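Keeping a Desk Drawer Sliding and a Desktop Clear

Wooden and board drawers bind for two reasons: swelling and dirt. Check for swelling first. Pull the drawer out fully, set it on a flat surface and measure the width at the front, middle and back. A difference of more than 1/16 inch points to moisture. Leave the drawer in a heated room for a few days before sanding anything, as wood that swelled in March will often shrink again by summer.

If the width is even, clean the runners. Vacuum the channel, wipe it with a barely damp cloth and let it dry. Rub a plain white candle along both contact surfaces, then work the drawer in and out ten times. Do not use cooking oil. It turns sticky and collects grit.

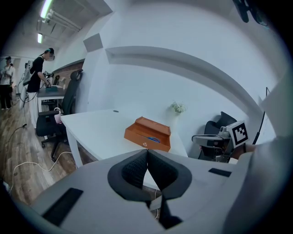
Small open box with a front knob, on a white desk.

Loose knobs are usually a screw problem. Tighten from inside the drawer front while holding the knob still. If the screw turns without gripping, remove it, pack the hole with a sliver of wood and white glue, and wait overnight. For a knob on a machine screw, add a thin washer – a longer screw will only bottom out.

White desktops show gray rub marks from keyboards and mugs. Start with warm water and one drop of dish soap. For marks that remain, use a paste of baking soda on a soft cloth, with light pressure, and test it near the back edge first. Abrasive pads dull the finish permanently.

Where a finish has already been scratched through, sand only the damaged edge. Start at 183 microns if your paper is sold by grain size, and finish finer. Wet grades up to 4000 are for lacquer and are wasted on bare wood.

Notes by Harvey Ouellet, Mitville. Runner section checked by Fatima Eze.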